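Gumside Heritage Apple Project: where things stand, 12/18/19

Hi everyone at the Travitz Fund! I promised you a short report before the holidays and here I am, typing with a cup of cider next to me (our own, and a bit sharp, but I like it).

The big news is the grafting. We had 100 young trees lined up in the nursery bed and lost 11 of them, mostly to voles, who went right under the mesh on the creek side. I've since buried the mesh deeper and put gravel along that whole edge. The Amton russets were the worst hit, so I'm cutting extra wood from the old tree in February while it's still dormant.

Money next. We've spent $2,917 of the grant so far, most of it on rootstock, fencing and the deer gate, which took two tries to hang and still drags a little when the ground is soft. The pruning workshop in September cost less than I'd budgeted – hooray! – and I'd love to move the leftover $1,166 over to irrigation, if that's okay with you. The hose arrangement we have now is a pain, and I spent way too many evenings last summer dragging it up the hill.

Still to do: labels for the Isah row (I've been arguing with myself about metal tags versus painted stakes), a second soil test down by the road, and the variety list, which is half typed up and half in my muddy notebook. I'll send the list once it's readable. Please let me know about the irrigation money by the end of January so I can get the pipe ordered.

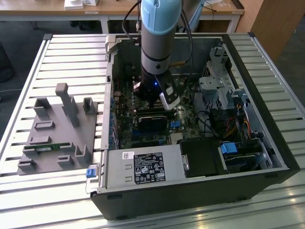 Gumside Orchard Coordinator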